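Our visit to the Katona open day – project report

For our automation project this term we had to see a real working lab and write up what we learned. Our group chose the November open day at Katona, where a team is building a practice house for robots called Rurklow. The whole house exists only inside a computer, and we got to watch robot arms being driven around in it. We loved it!

Before the visit

We wrote seven questions on the coach and promised to ask every one. Most of us expected big orange factory arms behind a fence. What we found was a quiet room with a row of desks and a lot of screens, and a very patient team who let us stand right behind their chairs. Ondow, the software that runs the simulation, was already open when we walked in.

First station: the view from the wrist

The first screen followed the gripper itself, so you look out between its two fingers as if they were your own. We spent ages at this one. The fingers were open with nothing between them, over a surface of grey and cream squares, and one of the pictures used to decorate the house lay flat in the corner, with a white horse on it and a figure in red.

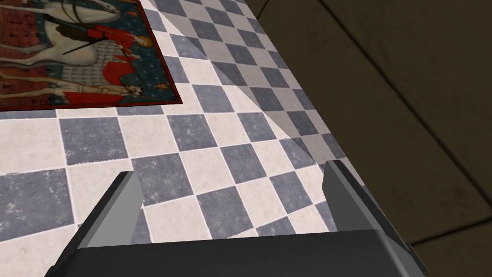

Second station: judging distance

We were asked to say how far the gripper was from the tiles, and our answers were all over the place. It is much harder than it sounds, as a plain pattern gives you very little to go on. The squares do get smaller as they stretch away, and past the edge there is a darker brown surface that lies at another depth. We learned that a robot has the same trouble with a single camera, so the programmers often give it extra views or a depth reading to help.
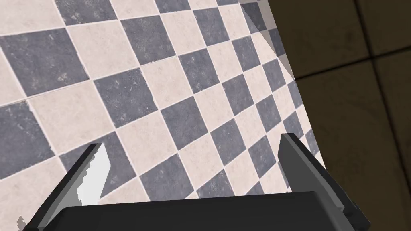
Third station: the whole robot

Now we could see where the grippers belong. The robot has two arms, and this view looks past them over the counters and down a long room with a television and a black sofa at the far end. The view was tilted so steeply that a few of us put our heads on one side. One gripper pointed away towards the back of the room while the other hovered just above the granite-patterned counter, its tip near a small white box. The team explained that a task in Rurklow can be repeated 2000 times overnight with small changes each time, and that a run has to succeed in 80 per cent of its tries before it moves on to the next stage – a higher pass mark than ours.
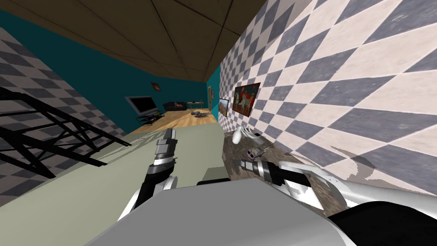 Prerketti asked whether a robot that does well in Rurklow would manage in a real kitchen, and was told that it usually needs more practice first, as real objects slip and bend in ways the computer only partly copies. That answer changed our project. We had planned to write only about how robots move, and we have now added a section on how they are tested.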